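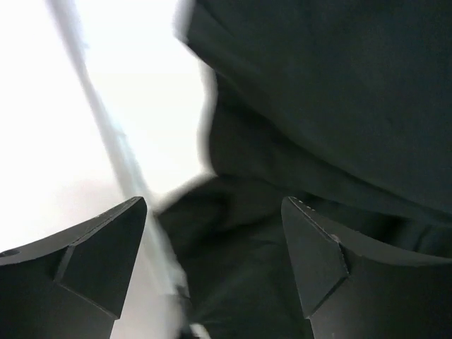 4.2 Why dark cloth fades the way it does

I came to the fading question sideways. My plan for the Lerley study was to compare detergents, and I'd bought 200 black cotton squares to do it with, all from one Kistetti roll. By June I was far more interested in the water. Squares washed in the soft supply at Chuensuk kept their depth for ages, whereas the ones done at Lerley (hard water, and you should see the kettle) had gone a sort of tired charcoal well before the end of the run.

Figure 3 plots lightness against number of washes for both sites. The lines part company early and never really meet again — I did rerun the Lerley batch to be sure, and got much the same curve. Spin speed mattered less than I'd expected. Going from 700 to the faster setting gave a bit more surface fuzz, and fuzz scatters light, so the cloth reads as paler even where the dye is still there. I shaved 2 squares to check this and they darkened again!

Figure 3. Lightness of black cotton squares by wash number, Lerley and Chuensuk.

I haven't separated limescale from dye loss here. Section 4.3 has a go at it with a vinegar rinse.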